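# skistico

Bimanual replay, teleop and policy-rollout tooling for two small arms on a shared rail. I wrote most of it between other jobs, so some corners are lovely and some corners are held together with a `sleep()`. If you've come from the old Trorkitz scripts, the ideas will look familiar but the config format won't, sorry! Have a read of "Moving over from Trorkitz" before you run anything.

What you get:

- a control loop that keeps both arms on one clock
- a perception node that finds flat, floppy things on a table and gives you edges to grab
- a planner that decides which arm goes where (and, more importantly, when it should wait its turn)
- a recorder, a viewer and a pile of little command-line tools I kept rewriting until I gave in and put them in `tools/`

What you don't get: a simulator. I had one going for a while but paper in simulation behaves like either sheet metal or soup, and I got sick of tuning it.

## Getting it running

You'll want Linux and a reasonably recent Python. I develop on a desktop with a middling graphics card and it copes fine.

```
git clone <wherever you found this>
cd skistico
python -m venv .venv && source .venv/bin/activate
pip install -e ".[percep]"
skistico doctor
```

`doctor` checks that the arm controllers answer, that every camera named in your config delivers images, and that your calibration files aren't older than your config. It's grumpy on purpose. If it says a calibration is stale, redo the calibration; don't touch the file to update its timestamp (I've done this, it cost me an afternoon).

Leave off `[percep]` if you only want teleop and recording. It drags in a heap of packages.

## The control loop

Each arm gets its own process and there's a third one, `conductor`, that hands out ticks. An arm that misses a tick holds its last commanded position. An arm that misses 3 in a row drops the whole session into `HOLD`, both sides, and you have to clear it by hand with `skistico resume`.

I went back and forth on that last bit. The first version let the healthy arm carry on, which sounded sensible until both grippers had hold of the same sheet and one side froze. Now they stop together.

Commands go through in joint space. You can send Cartesian targets, but they're converted before they hit the queue, so what you see in the log is always what the arm was asked to do. Gripper width is treated as one more joint. It makes the maths tidier and the recorder simpler.

Rail positions are fixed at startup and read from `rig.yaml`. If you slide a base along, edit the file and re-run `skistico handeye` for that side, plus the arm-to-arm calibration. Please don't skip the second one. The planner's idea of where the arms can bump into each other comes straight out of it.

## Perception: envelopes and other flat stuff

The segmenter was built around paper goods, mostly because I had a box of them handy and they're surprisingly nasty to pick up. 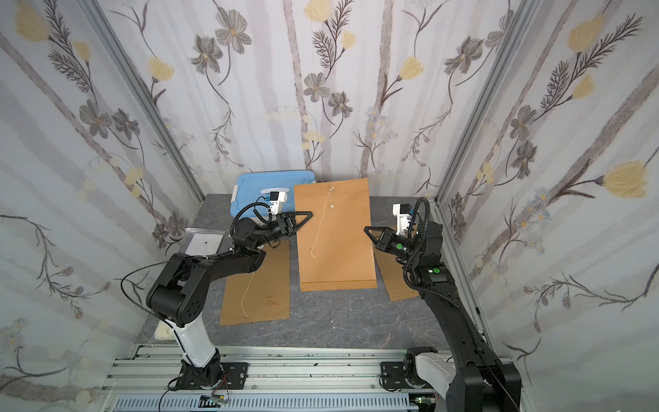
The pipeline runs in two passes, and the split between them is where most of my time has gone. Pass one gives you a mask for each item on the table. Pass two takes each mask and looks for the parts that matter to a gripper: free edges, folds, closures and anything trailing off them. Kraft envelopes with a string closure are my favourite stress test for that second pass, because the white string hangs down across the brown face in a wavy line and a naive edge detector will happily call it a crease. So there's a `thin_structure` class now, and anything that lands in it gets subtracted before folds are fitted. Patterned backgrounds are the other headache. With floral wallpaper on all three walls, the fern sprigs used to come back as string candidates, so every detection has to sit inside an item mask that touches the table plane or it's thrown out. Marbled tabletops need the same care: turn up `vein_reject` a notch if you're getting phantom edges.

Occlusion is handled, sort of. When an item is tucked partly under an arm, pass one projects the arm model into the camera view, marks those pixels as unknown and leaves the mask open on that side. An open mask never gets a grasp proposed on its open side. The planner can ask for a "peek" (move the arm, look again, come back), and it's on by default. Turn it off with `peek: false` if you're after speed and your table's tidy.

Clear plastic is still rubbish. Bags get picked up as whatever's inside them, with a halo. I'd love a pull request here.

## Planner

It isn't clever. There's a small set of skills and a scheduler that books table space for each one.

| Skill | Arms | Notes |
|---|---|---|
| `pinch_edge` | one | needs a free edge from pass two |
| `steady` | one | light press, holds until released |
| `slide_to` | one | drags flat items, no lifting |
| `square_up` | both | closes in from opposite sides |
| `hand_over` | both | flaky on anything floppy |

A skill books a chunk of the table before it starts and gives it back when it's finished. If the two chunks overlap, the second arm parks at its `wait` pose. Two-arm skills book the lot.

`square_up` is the one I lean on most. The grippers come in facing each other, one either side of the item, and each stops on whichever comes first, its distance limit or a bump in motor current. Tuning the current threshold is a bit of a dark art. Start low, and bump it up in tiny steps until the arms stop tripping on their own friction.

## Recording and the bundled episodes

`skistico record --task name` writes one folder per episode: joint states, commands, gripper widths, camera streams, and the planner's bookings if it was running. All of it's stamped with conductor ticks, so you never have to line streams up afterwards.

I've bundled a set called Stolden with the repo's releases. It has 915 episodes of envelope handling, a mix of teleop and planner-driven, with a `source` field telling you which. A few things to know before you train on it:

- Wrist streams and the fixed view run at different rates. The loader repeats the most recent image by default; pass `interp="none"` if you'd prefer gaps.
- Failed attempts are left in and flagged `success: false`. I labelled those by eye, and my idea of "squared up" got stricter as I went along.
- Some early episodes have the exposure on auto. Look for `exposure_locked` and filter if the colour drift bothers you.
- The backdrop and table surface vary between batches, and the batch number is in the metadata. Split by batch if you care about generalisation. Splitting at random will flatter you.

I wouldn't use Stolden to claim anything about paper handling in general. It's one rig, one operator, and a pretty narrow range of stationery.

## Moving over from Trorkitz

There were 2 breaking changes worth fussing over:

1. Joint order now goes base to tip, with the gripper last. Trorkitz had the gripper first, for reasons lost to history.
2. Left and right are named from the operator's side, looking along the table from the rail. The old scripts named them the other way round.

`tools/convert_trorkitz.py` fixes both. Run it with `--dry-run` and check the printout, particularly the second change, before you let a real arm anywhere near the result.

## Known bugs

- `skistico view` leaks memory if you scrub backwards for ages. Restart it.
- The Quintanilla export plugin drops the last tick of every episode. I know where the bug lives and I'll get to it in August, when I've got a proper run of free time.
- Hot-unplugging a wrist camera takes down that arm's process and puts you in `HOLD`. Safe, but annoying.
- `hand_over` sometimes books the table and then sulks forever. `skistico release --all` clears it.

## Contributing

Issues are great, small pull requests are better. If you're reporting a control bug, attach the tick log (`~/.skistico/ticks.log`) and your `rig.yaml`. If it's a perception bug, attach the raw image as well as the overlay, as I can't rerun the segmenter on a picture with coloured blobs all over it.

Code is MIT. The Stolden episodes are CC BY 4.0, and the licence text for both is in `LICENCES/`.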